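Thread about our student robotics project at the technical school in Gronurville, for those who asked me what we are doing all summer. It is long, sorry in advance. 1/

We are five students and one teacher, Mrs. Nawal Zaki. The task for this term: two arms must take plates and put them into a dish rack. It sounds like a small thing. My mother does it while she speaks on the phone. 2/

Each example for the training is made by hand. One person leads both arms through the movement, another person writes in the log if it was good or bad. Until yesterday we had 1098 tries in the log. I personally made 251 of them, and my shoulders know it. 3/

Rachid Salem made the rules for the log and he is very strict. If the plate touches the rim of the rack on the way in, the try is "bad", also when the plate stands nicely at the end. We argued with him for one week. Now I think he was right. 4/

The hardest part is the pick. A plate lying flat gives you almost no edge to hold. When one plate lies on another it is easier for the finger to go under, but then you sometimes take both – and both is also "bad" in the log of Rachid. 5/

Selamawit Degefa had the idea to always begin with one plate already standing in the rack. In this way the model has to learn to leave it in peace. Before, it learned to put a plate always in the same corner, and with a second plate it became very confused. 6/

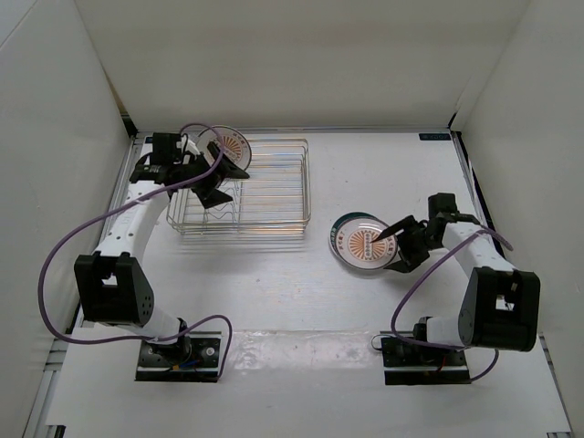 We also changed the way we open the grippers. In April we opened them only at the last moment, and the fingers pushed the plate away. Now they come with the jaws already wide, and we close slowly. Mrs. Zaki says slow is allowed, the competition in Rurnedthorpe gives no points for speed in the first round. 7/

What still does not work: the cables. When the wrist turns far, the cable pulls a little and the arm comes to a slightly different place than before. Magdy wants to fix them with clips along the forearm. I want to give them more length. We will try his way first because he already bought the clips. 8/

The first round is 100 attempts in front of the judges, with plates they choose. So if you have old plates at home with strange patterns, please bring them to the lab. Glass ones no, thank you, we had enough sweeping. 9/

Next open afternoon is 8/15/19, you can come and lead the arms yourself. Ask for me or for Selamawit at the entrance. 10/10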